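# Can any machine fold shop towels yet?

**Eulalia Iturra**, June 2019

We run 50 microfiber towels per shift at the Tasby detailing shop. They come out of the dryer wadded up, and a person folds them. Has anyone priced automating this? Typical starting state:

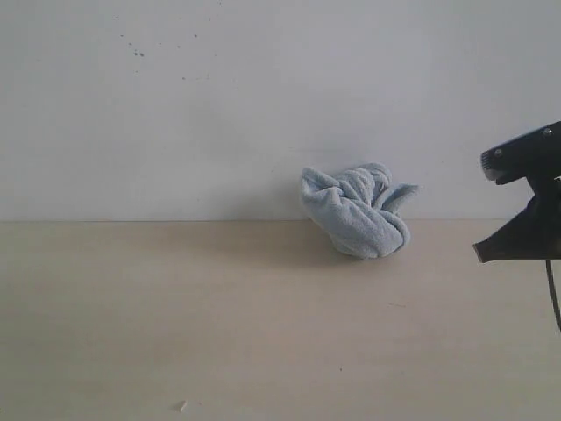 ## Replies

**So-yul Geum**

Partly. Folding a towel that is already flat is mostly solved. Getting from a wad to flat is the hard part, as the software has to find a corner and most of the hem may be buried. With two narrow fingers, look for a stretch of hem on the top layer. On plush fabric the seam line is a better cue than color. A partly open towel can show a rounded corner on one side while the rest is still rolled over:

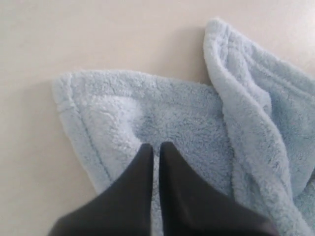 ### Numbers from our bench at Funov

- 1554 attempts, one arm, one towel at a time
- 86 seconds median from wad to flat
- Most common fault: two layers picked up at once

A person is much faster. I would not buy for this yet.

**Fülöp**

just don't fold them. we toss ours in a bin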